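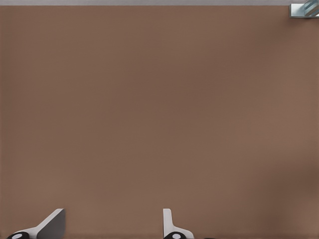 Where Is Brown in the Rainbow?

Filed under: Big Questions for Small Readers, Light and Colour
Reading time: 6 min
Dec 21, 2018
By Vusumuzi Masilela

Look at a rainbow the next time the sun shines after rain, and try to find brown. You will find red, orange, yellow, green, blue and violet. You can look until your neck hurts, but you will not find brown, even in the thin places between two colours.

This is strange, isn't it? Brown is everywhere on the ground. Soil is brown, and tree bark, and toast, and chocolate, and many dogs. My pupils at the Oakley Saturday Science Room asked me where all this brown is coming from if the sun does not send it. It is a good question and I had to think before I could answer it well.

First, what is a colour?

The light of the sun looks white to us, but it is a mix of many colours. When the light falls on a thing, the thing swallows a part of it and sends the other part back. Scientists say "absorb" for swallow and "reflect" for send back. A ripe tomato absorbs most of the green and blue light and reflects mostly red. The red light goes into your eye, and you say, "A red tomato!"

At the back of each eye there are very small cells which catch the light. The ones that help us with colours are called cones. Most people have three kinds of them. One kind answers most strongly to long waves of light, one to middle waves and one to short waves. Your brain compares the messages from the three kinds and makes a colour out of them. All this happens so fast that you never feel it.

So what is brown?

Brown is mostly dark orange. Many children do not believe me when I say it, and some parents also do not!

A brown thing reflects light in nearly the same mix as an orange thing, but it reflects much less of it. The orange peel sends back plenty of light. The chestnut sends back only a little. When your brain receives this weak orange and sees brighter things beside it, it gives it a different name.

We do not do this with every colour. Dark blue is still called blue, and dark green is still called green. But dark orange looks so different from bright orange that English has a separate word for it, and many other languages have one too.

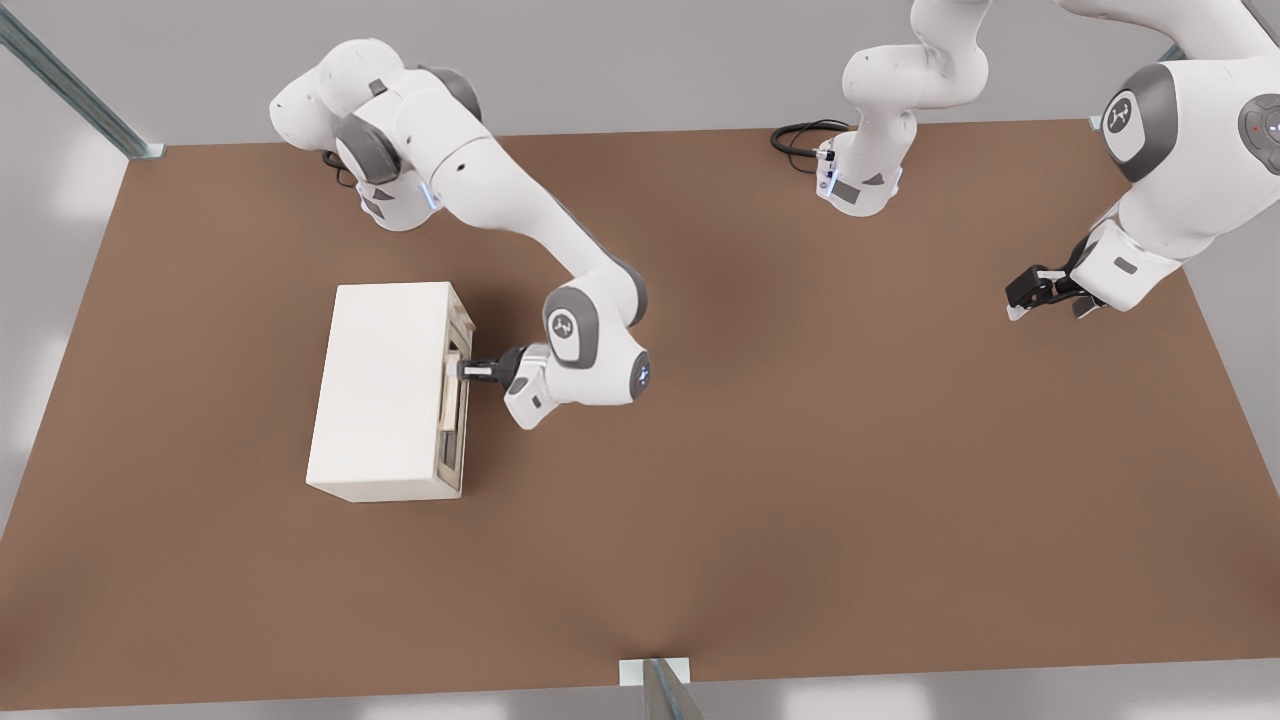

A brown tabletop with a pale grey floor around it, and two white robot arms. Some patches of the brown are a little lighter than others.

The neighbours matter

Now comes the part that I like the most. Brown needs neighbours. If you sit in a completely dark room and somebody shines a small spot of weak orange light on the wall, you will not see a brown spot. You will see an orange one, only dim. Your brain has nothing to compare it with, so it cannot decide that the orange is "too dark".

Then switch on a bright white light around the spot. The spot can change to brown in front of your eyes, although nobody touched its light. Only the surroundings became brighter.

For the same reason you will never see a brown traffic light, and you cannot buy a torch that gives a brown beam. The screen of a tablet can show you a brown bear, because the other parts of the screen are brighter than the bear. The little lamps inside the screen are making a weak orange for the bear and your brain does the rest of the work.

Try it at home

You need:
a sheet of black paper
a sheet of white paper
a piece of brown card
tape
a desk lamp
a grown-up to help you with the lamp

Roll the black paper into a tube and close it with tape. The tube should be wide enough for one eye to look through. Put the brown card flat on the white paper and shine the lamp strongly on the card. Now make the rest of the room as dark as you can. Close one eye and look at the card through the tube with the other one. Move the tube until you see only the card and nothing of the white paper.

Wait a little and be patient. For many people the brown begins to look more orange. Take the tube away and see what colour you have now. If your card is a very dark brown, like coffee, it works less well, so try a lighter one. Do not touch the lamp bulb, and never look through the tube at the lamp or at the sun.
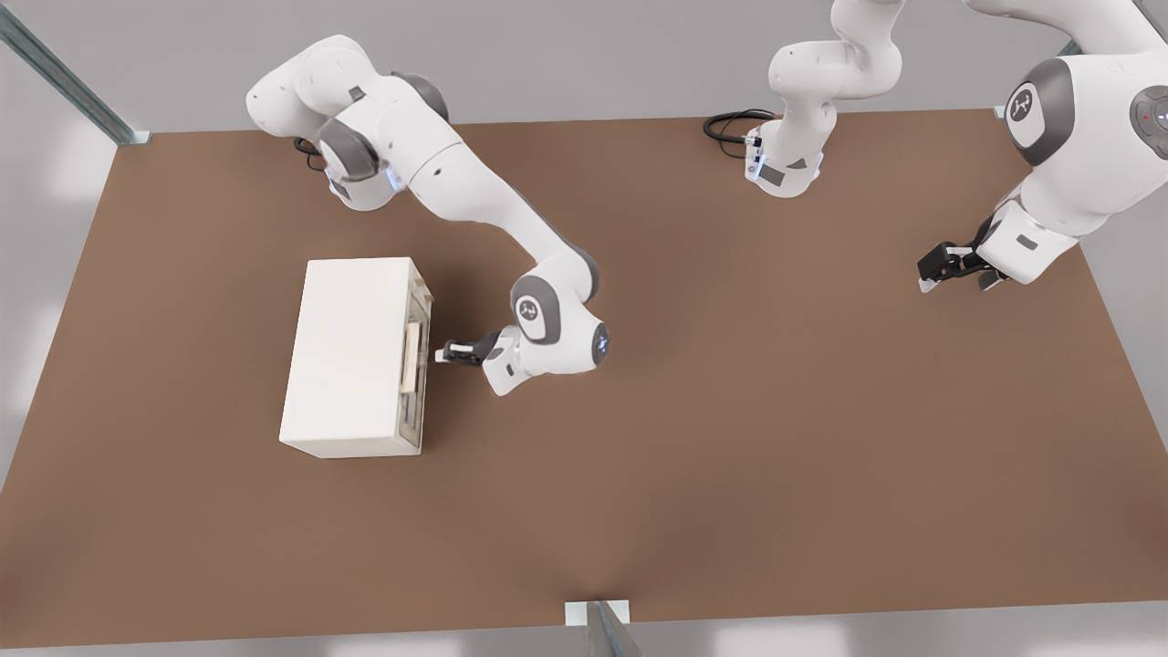 How do painters make brown?

A painter has a simple way. She takes orange paint and adds a little black. Another way is to mix orange with blue, because these two colours are opposite on the painter's colour wheel and each one takes away some of the light that the other one reflects. Red with green also makes a brown. If you have ever mixed all the paints in your box together, you probably made a brown too, even if you were hoping for something nicer.

In old times people did not need to mix it. They took it from the earth. There are soils which contain iron, and the iron has joined with oxygen to make something similar to rust. The soil called umber is a dark brown, because it has manganese inside as well as iron. Sienna is more yellow, but if you heat it in an oven it becomes a warm red-brown, and then it is named burnt sienna. People painted animals on the walls of caves with earths of this kind many thousands of years ago, and we can still see some of those animals today.

I have on my desk a box of 48 Fuvano pencils, and I took out all the browns and laid them beside the oranges. It made a kind of ladder, from the colour of a mandarin down to the colour of wet bark. I could not say exactly on which step the orange stopped. My pupils could not agree about it either, and we had quite a loud lesson.

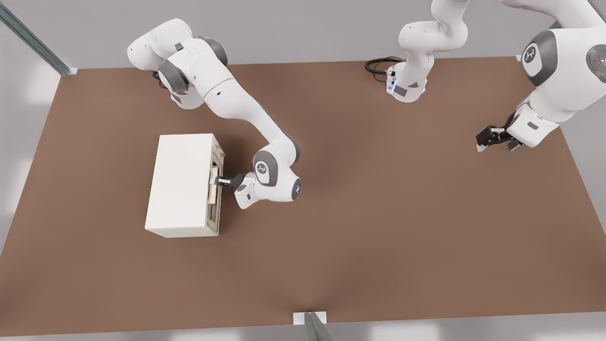
The same colour can look different beside its neighbours. Here the brown of the table is next to light grey floor and white robot arms.

Why is nature so brown?

There is more than one answer, because different brown things are brown for different reasons.

Hair and fur get their brown from melanin. This is a pigment, which means a material that gives colour. Your skin has melanin too, and everybody has a different amount. It helps to protect the skin from the sun.

Autumn leaves lose their green pigment first. Then the yellow that was hiding under it can be seen. Later this yellow breaks down also, and other materials called tannins remain, and they are brown. You can find tannins in a cup of tea as well.

A cut apple becomes brown when the oxygen of the air meets some materials inside the fruit. A few drops of lemon juice will slow it down, and this is a nice second experiment if you are hungry.

Bread becomes brown in the toaster because the heat makes sugars and proteins react together. They build new materials with a brown colour, and with a very good smell.

Words to remember

Absorb: to take light in.
Reflect: to send light back.
Cones: the cells in your eye that help you to see colours.
Pigment: a material that gives colour to a thing.

Next month we will ask about pink, which is also missing from the rainbow, but for another reason.

Comments (4)

Fakero: We did the tube experiment with a piece of cereal box. My son saw orange right away, I needed much longer. Is it because my eyes are older?

V. Masilela: Dear Fakero, it can be many things. Maybe a little of the white paper was still inside your tube. Try to hold it closer to the card.

Drosine: I'm nine and I think the ladder changes at the pencil that looks like a fox

grade4_room: Thank you for this! We mixed orange and blue paint this morning and got a lovely brown, and one that was more of a green. Will you write about grey too?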